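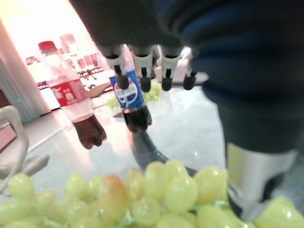
*Small Pepsi under the fingers, with the Coke bottle and the grapes close by.*

# Is the Jasus trial day worth it if all you want to move is drinks and fruit?

**Vilhjálmur Kvaran**

Hi all, long-time reader, first time posting in the robots section, so go easy on me.

I run the snack side of a small conference center in Rirnthorpe. Sodas, fruit bowls, cookies, that kind of thing. My boss saw a robot at a trade show, came home glowing, and now it's my job to find out if we could have one restocking the lounge tables between sessions. I've been looking at the Jasus trial day from Eskildsen. The deal, if I've read the brochure right, is that you pay 2,000 dollars, you get one full day at their place in Imorstead with a robot and an operator, and they let you try different hands on whatever objects you bring. At the end you get a log of every pick and a write-up saying which hand they'd sell you.

It's the hand choice I can't get my head around. The brochure lists one with pale segmented fingers and dark tips, one that's black and jointed and looks pretty much like a person's hand, and a soft ribbed one. They're all described as "suitable for food and beverage," which tells me nothing. Our real objects are small soda bottles, cans, and grapes. So many grapes. We put them out in whole bunches and people pick at them all day.

What I'd like to know from anybody who has done one of these days:

- Can you bring your own stuff, or do they steer you toward things they know will work?
- Does an extra hand really cost 300 on top? My quote says so but the brochure doesn't mention it.
- Is the report any good, or is it a sales letter?
- Is anybody using one of these on a glass table? All of ours are glass and I've heard that can be a headache.

I don't need it fast. I don't need it to be charming either, whatever my boss says. I need it to put a bottle down on a table without knocking over the one next to it. Thanks in advance!

---

**I-hsuan Hsiao**

I did the Jasus day last year for a hotel group and I'd do it again, with some grumbling. Going through your list, sort of in order.

Yes, bring your own stuff. Bring MORE than you think. I packed two soda bottles and one bunch of grapes like I was going on a picnic, and by lunch the grapes looked terrible and I was sending somebody out to the grocery store. Fruit gets handled over and over in one of these sessions and it shows. For bottles, bring full ones, half-full ones, and empties. A half-full soda bottle behaves nothing like a full one once an arm starts moving it, and the empties scoot away if a finger so much as brushes them. I hadn't thought of that at all and it ate most of my first hour.

Nobody steered me toward easy objects. The operator did ask me to rank mine by how much I cared, and I'd do that before you go. I ranked on the spot, badly, and we spent ages on a coffee tin I didn't care about.

The 300 for an extra hand is real. It covers the swap and the setup. It does NOT cover the time, so a swap at two in the afternoon comes out of your day. If you want to compare two hands, do the first one in the morning, swap over lunch, and run the same objects in the same order after. I wish they'd put that in the brochure. I'd skip trying three in one day unless you only have one object.

On glass: yes, it can be a headache, and it's the thing I'd push them on hardest.
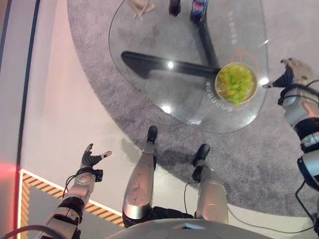
Photo credit: I-hsuan Hsiao

Clear tops are awkward for the depth cameras, which tend to see straight through to whatever is underneath, and then you've got ceiling lights bouncing off the surface on top of that. The bowl in my photo is clear too, so you're asking it to find a see-through thing on a see-through thing. Notice the thin orange rings and cross lines on the glass around the bowl. You could put something like that on your own tables (we used a cheap printed decal back at the hotel) and I'd ask the operator to run a batch with a marked spot and a batch without, so you know what you're signing up for. In our case the marked spot was so much better that the decal went straight into the budget. My boss hated the look of it. She got over it.

Also look at where the bowl is: right near the edge of the table. I kept setting things in the nice reachable middle area, and the operator was the one who said go on, put it where your guests would really shove it. Good advice. Guests do not care about reach.

The report is decent. You get every attempt with a time, the object, the hand and a result. My log had 682 lines, which sounds like a lot until you find out that a nudge, a retry and a "let's stop and look at that" each get their own line. Ask for the spreadsheet as well as the PDF. The PDF has a lot of cheerful green bars in it and I couldn't sort it by object, and by object is the only way I wanted to see it. The recommendation page at the end did read like a sales letter, so you weren't wrong to worry. But the rows themselves were straight, and when something got dropped it said dropped.

One small thing, check the floor question too. Theirs has a big round carpet under the table and smooth flooring beyond it. If yours is tile with grout lines, say so when you book. I forgot, and had a long phone call about it later.

So would I buy the day for your case? For bottles and cans, I'd say yes, no hesitation. For grapes I'd go in with low hopes and be pleased if you're wrong.

---

**bowlcut_catering**

Don't bother, get a cart and a teenager. 2,000 bucks would pay for a lot of teenager.

OK fine, more useful version: a friend's company did this day and came away saying the operator was great and the parking was awful. That's all I've got. I'd want to know what the support contract costs before I spent a dime on a trial.

---

**Vilhjálmur Kvaran**

Thank you both! (The teenager has been considered. The teenager has exams.)

I-hsuan, I took pretty much all of that advice and booked. I brought far too many grapes, a full set of small bottles in three states of fullness, and a ranked list that I was weirdly proud of. Pasting in my notes from the day for the next person who finds this page.
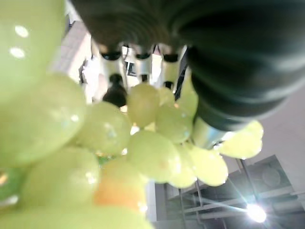 IMORSTEAD, 2018-03-27

Grapes went first, while I was fresh and they were too. I'd been fixated on the wrong thing. I was picturing a robot squashing them, and squashing turned out to be pretty rare with the ribbed fingers. My problem was the shape of the bunch. It's a bunch! It sags, it hangs off whichever bit you've got hold of, and there's fruit pushed up into every gap so that the camera down at the gripper sees mostly grape. Look how much of that picture is grape. The operator said she'd rather have a small tight bunch than a big loose one, so if I do this for real I'm going to snip them down to serving size in the kitchen first. That alone changed my plan more than anything in the brochure.

I asked for 100 tries on grapes and we stopped well short, by my choice. I'd seen enough to know that whole bunches straight from the crate weren't for us, and I wanted the time for bottles.

Bottles: happy. I made a point of standing a small one near a taller one, just like they end up on our tables, and asked for the small one each time. There's a knack to the approach angle. Coming straight down from above was more polite to the neighbor than coming in from the side. Empties were the worst, exactly as promised. I've decided we'll simply have a person clear the empties, and the robot only ever deals with full ones.

I paid the 300 and swapped over lunch. Worth it for me, but only since I'd been warned about the clock. If I'd done it mid-afternoon I'd have been furious.

Glass: they did the marked and unmarked batches without any fuss. Marked was better. I haven't told my boss about decals yet.

Things I'd still complain about: the invoice came before the report did, I had to ask twice for the spreadsheet, and the lunch was one sandwich between two of us. I also asked about the support contract for bowlcut_catering's sake (fair point, I'd missed it) and was told it's quoted separately after you choose a hand. I don't love that. I've asked for it in writing and I'm holding off on any order until it shows up.

Marking I-hsuan's answer as the accepted one. If anybody has run one of these on tile, I'd still like to hear from you, ours has deep grout lines and Eskildsen want photos of it.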